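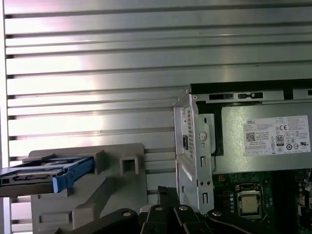
A morning with the Badska robot

Posted 03/08/2023 by Liya Endale

I've been meaning to get down to Badska's workshop on the Belmonte estate ever since they started taking our old office computers off us, so when the open day invitation came round I put my name down before anyone else could. I'm very glad I did! It was hot, the car park was a nightmare and I came home with a tea towel I didn't ask for, but I'd go again tomorrow.

If you've not come across them, Badska take in unwanted desktops and strip them for parts. What still works gets tested and sold on, the metal goes to the scrap merchant, and the drives go into a locked cabinet until they can be wiped. They've always done it by hand. For the past few months they've also been trying out a robot arm on one bench, and that was what most of us had come to see.

At the bench

There were two groups and I was in the second, so we'd already heard the first lot going "ooh" through the door. Hậu Nghiêm ran the demonstration. He has been teaching the arm its way round an ordinary Dell desktop, the sort that sits under half the desks in the country, with the side panel taken off so everything inside is on show.

I'd expected something fast, like the car factories you see on the telly. It's slow. It edges in, stops, shifts over a tiny bit and stops again, and there's a small camera down by the gripper, so you can follow on a screen exactly what it's looking at. I found that half more interesting than the arm. You've got the processor sitting there in its socket, the wires looping about all over the place, and then these drive holders in the brightest blue plastic you ever saw. Hậu said the blue bits are a gift for a beginner, human or otherwise, as they show you where to put your fingers. No screwdriver needed for those, you just work the latch.

The wires are the hard part. A latch is always in the same spot but a cable lies wherever the last person left it, and the black ones are a pain to make out against anything dark. On our turn the gripper went in towards a drive, got too close to a cable for Hậu's liking, and he stopped it and started again. He did that twice. A boy near the front asked if the robot was scared, and Hậu said no, but he was.

After that we were allowed a go ourselves (by hand, with a different machine!) and I got a drive out on my third try. The man next to me did it first time and was unbearable until lunch.
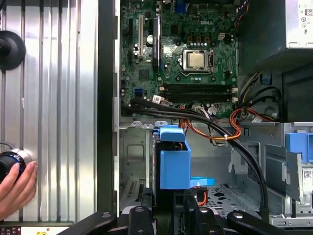
What happens to the bits

Danilo Buenaventura looks after the stores and took us round the back. Badska had 800 desktops through the door last year, and 400 of those came in one go when the Usport head office changed everything over. Memory and drives are the first things they want out, as they sell best. Cases are worth next to nothing unless you've got a big pile of them, and he does have a big pile of them.

Somebody asked the question we'd all been thinking, which was whether the arm would be doing Danilo's team out of a job. He said he'd like it to take over the dull stuff so that his lot could get on with testing and repairs, and that there's a backlog of 100 machines waiting for a proper look. Jarosław Bielecka, who has worked on the benches longest, said he'd believe it when it could find a dropped screw. I wrote that one down.

Badska hope to have the arm doing drives without anyone standing over it by next summer. Hậu wouldn't be pinned down on anything past that - he said memory first, then we'll see - and he was quite clear that it isn't ready to be left alone yet.

If you fancy going

There's a second open day being planned at the Skukine site, which is bigger and has better parking. No date yet. Norbert Hrubý is keeping the list, so give your name in at reception at either place and he'll be in touch. It's free, children are welcome if they come with a grown-up, and you'll need closed shoes (two people in sandals were turned away at the workshop door, and they'd come a fair way). You can bring one old desktop with you on the day. Laptops and monitors have to be booked in separately.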